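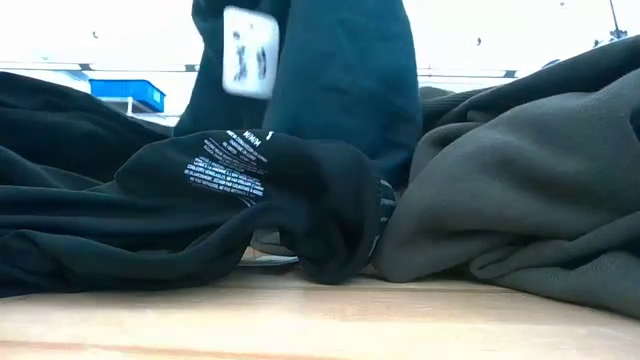
Sorting by care label, part two

Last month I wrote up how I sort whites and towels. Several people wrote in to say that was the easy half, and they were right. Dark cotton and fleece take up most of my drawer space and account for nearly all the garments I have ruined, so they get their own post.

My old method was one load for everything dark, 40 C, normal spin, then the dryer until it stopped. Black things went gray along the seams. Sweatshirts came out with the inside pilled into small hard grains. I blamed the detergent for a year and changed brands three times.

What I do now

Everything dark gets dumped on the table before it goes near the machine. I used to sort on the floor and missed things. On a pale tabletop you can tell black from very dark gray, and dark gray from the olive tones, which on our hallway carpet all look the same. Small light-colored items hiding under a sleeve also show up. One white sock in a black load is a minor loss, but a tissue means twenty minutes with a lint roller.

Then I read the label. A lot of black garments now have the care text printed straight onto the fabric, usually in white and in several languages. I prefer this to the sewn-in tag, which I always cut off and then regret. The drawback is that printed text wears away. Mehwish Afridi suggested photographing each label when the garment is new, and I have done that for everything bought since October. The files go in a folder named by garment and size.

If the English has rubbed off, try the other languages. French is manageable with four or five words. "Couleurs semblables" is similar colors. "Séchage" is drying, and the words next to it are the ones that matter. "Envers" is inside out. "Repassage" is ironing, which I skip regardless.

The piles

Pile one is black jersey and thin black cotton. Inside out, cold, 400 rpm spin, line dry.

Pile two is fleece-backed sweatshirts in gray, olive and navy. Also inside out, 30 C, a faster spin. They hold a lot of water and at 400 rpm they will still be dripping the next morning. I don't wash them with pile one because they shed onto it.

Pile three is anything with a ribbed cuff that has started to go slack. Those go in a mesh bag and dry flat. Hanging by the shoulders pulls the water down into the cuffs and they stretch further.

Sleeves get pulled straight before loading. A twisted sleeve comes out of the drum still twisted, with detergent caught in the folds, and on black fabric that dries as a chalky line. Eun-seong Kwak claims a second rinse fixes it. In my machine it did not.

Open questions

I have not settled on vinegar in the rinse. Two loads with and two without looked identical to me. I also don't know what to do with half-synthetic fleece whose label says tumble dry low, when low on our dryer is plainly hot. For now it hangs over the bathroom door.

Wool is next, once I have finished the drawer under the bed.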